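Home Journals Archive Submit Sign in

3. Open storage of household textiles between use and washing

The period between the last use of a textile and its next wash is poorly covered in the laundering literature. Most work begins when the load enters the drum and ends when it leaves the dryer.

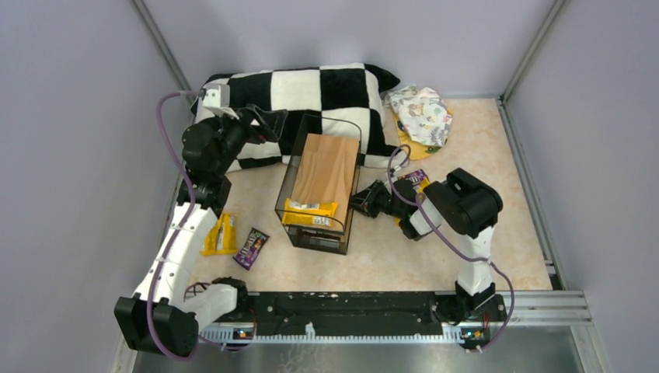

The interval before that point is treated as a fixed condition, usually a closed hamper at room temperature, and its length is seldom reported. In the Torkell household survey the interval was recorded directly. Respondents kept a diary of where each item was put down after use, how long it stayed there, and what it was in contact with. This section sets out how those entries were classified and what the classification shows about moisture, creasing and odor.

3.1 Scope and terms

The survey covered almost 400 households in two towns, Skosel and Drulthorpe. Both have a mix of apartments and detached houses. Skosel lies on the coast and has a higher indoor humidity in winter; Drulthorpe is inland and more of its homes have forced-air heating. The two samples were not matched for household size, and comparisons between the towns should be read with that in mind.

A resting place is any surface or container on which an item spends at least one night between uses or between use and washing. Resting places were sorted into three classes. Closed containers have a lid or a drawstring. Open containers have sides but no lid, and are divided again into solid-walled and open-walled types, the latter including wire, mesh and slatted forms. Surfaces are everything else: floors, chairs, beds, the top of a washing machine, stair rails.

Textile items were sorted by construction, with use as a secondary field. Flat goods are single-layer items such as sheets, towels and cloths. Made-up goods have seams and a shape, and cover most clothing. Filled goods have a cover and a core, and cover pillows, cushions and quilts. A pillow with its cover on was entered as one filled item. A cover taken off and set aside was entered as a flat item from that day forward.

Several materials commonly share one resting area. Figure 1 includes a large black-and-white checkered pillow, a crumpled printed fabric item lying on a yellow cloth or other folded yellow item, and a black wire-mesh basket. In the coding scheme the pillow is a filled item at rest on a surface, the fabric and the yellow item form a stack in contact, and the basket is an open-walled container. Contact matters for the analysis in 3.3 and was coded separately from location.

3.2 Diary procedure

Each household kept the diary for seven days in March. A single season was chosen so that heating would be in use in both towns and line drying outdoors would be uncommon. Entries were made once a day, in the evening. Pilot work had shown that entries made at the moment of handling were more exact for the first day or two and then stopped altogether in a large share of homes, while evening entries were less exact but continued to the end.

Respondents wrote down the item in their own words and circled a resting place from a printed list. The list was revised after the pilot. In its first form it had a single line for "basket," and respondents used this for objects as different as a lidded wicker chest and a shallow wire tray. The revised list gave separate lines for lid and no lid, and for solid and open sides. Coders could still overrule the circled class where the free text made it plain that it was wrong — for instance, where a "basket, no lid" was said elsewhere to be kept shut by a board.

A subsample of 70 households also held small humidity loggers. The loggers were placed in the main resting place for worn or used textiles, as named by the household at the start of the week. If the main resting place changed during the week, the logger stayed where it was. This was a matter of practicality, and it means that the logger record describes a place and the diary describes items. The two are brought together only at the level of the household.

Loggers sat inside a cotton sleeve to keep them from direct contact with damp cloth. The sleeve slows the response of the sensor. Short events, such as a wet towel being dropped in and taken out again within the hour, are smoothed and may be missed. All readings were corrected with the Sfakianakis procedure, in which the room reading is subtracted after a lag is fitted for each sleeve. The correction works well for steady conditions and less well in bathrooms, where room humidity rises and falls faster than the sleeve can follow. Bathroom records were kept in the dataset but left out of the fitted models.

3.3 Moisture

Open-walled containers gave the lowest corrected humidity of any container class, in both towns. The margin over solid-walled open containers was small while the container was lightly filled and grew as it filled up. This is the expected direction. In a lightly filled container most of the cloth is near the open top, and the walls add little to the exposed area. As the load deepens, the top accounts for less of the exchange and the walls for more.

Surfaces were more varied than containers. Items spread over a chair back were near room conditions within the first night. Items left in a heap on the floor behaved like the contents of a solid-walled container, and in Skosel some floor heaps stayed damper than closed hampers in the same house. Floor type had a clear effect. Hard floors, and tiled or stone floors in particular, were cooler than the room air in most unheated rooms, and the bottom layer of a heap lost moisture slowly. Carpeted floors showed less of this, although the number of carpeted resting places in Skosel was too small to support a firm statement.

Contact between items was the strongest predictor after fill depth. Where a dry item lay on a damp one, the pair moved toward a shared moisture content, and the dry item was then judged by the household as needing a wash although it had not been used. Diary notes of this kind were frequent for towels and for children's clothing. They were rare for filled goods, which tend to be kept apart from the wash stream and returned to a bed or a couch.

Filled goods present a separate problem. The cover reaches room conditions quickly, while the core may lag by a day or more depending on the fill. A pillow which feels dry at the surface can still be giving off moisture from within. The diaries have little to say here, as most respondents judged by touch. No logger was placed inside a core in this study, and the point is taken from earlier laboratory work on polyester and feather fills.

[Cookie notice: This site uses cookies to remember your reading settings and to measure traffic. Accept all | Settings]

3.4 Creasing

Creasing was rated by the household at the point where the item was next used or washed. Ratings were made on a scale running from 0 to 100, where 100 meant that the respondent would not wear or use the item without ironing it. The scale is coarse and respondents used round values heavily. It was kept because it could be filled in without training and without a reference set of photographs.

Made-up goods left in a crumpled state scored higher than the same goods folded loosely, as would be expected. The size of the difference depended on fiber. Cotton and linen items showed a wide gap, wool a narrow one, and knitted synthetics almost none. Printed cottons with a surface coating creased less deeply than plain cottons of similar weight but held the crease longer after hanging. Households seldom knew the fiber content of an item once the label had been cut out, and these cases were coded as unknown.

Load on top of an item had a smaller effect than had been assumed in planning the survey. Creases form early, when the item is first set down, and later weight sharpens them without adding many new ones. The exception was damp cotton under load, which gave the highest ratings in the dataset. Here the results for moisture and for creasing point the same way, and a household that avoids deep heaps will gain on both.

Patterned items were rated as less creased than plain items of the same type. The difference may lie in the cloth or in the eye of the rater. High-contrast patterns such as checks hide shallow folds, but they also show distortion along a seam more plainly. The survey was not built to separate these effects, and no adjustment was made for pattern in the tables that follow.

3.5 Odor

Odor was recorded as present or absent at the time of washing. Agreement between members of the same household was poor. In homes where two adults kept parallel diaries, one would often mark an odor where the other did not, and the difference was stable across the week, which suggests a personal threshold. Odor data are therefore used only within person and are not compared between homes.

Within person, odor was reported more often for items from closed containers than for items from open-walled ones. The effect remained after interval length was taken into account. It was weaker in Drulthorpe, where heated air kept most resting places dry whatever their form. Floor heaps fell between the two container classes.

3.6 Limits

The diary week falls in one season and the results should not be carried over to summer, when windows are open and intervals before washing are shorter. Households that agreed to take part may also be tidier than those that declined, or more willing to become so for a week. Some first-day entries read as if a general clear-up had taken place the evening before. Dropping the first day did not change the order of the resting-place classes for moisture, but it widened the spread in the creasing ratings.

The classes themselves are a compromise. A wire basket lined with a cloth bag is open-walled by form and closer to solid-walled in behavior, and such liners were recorded only when the respondent happened to mention them. A later round of the Torkell diary will carry a separate line for liners.

Shares 7 | Comments 0 | Cite | Next section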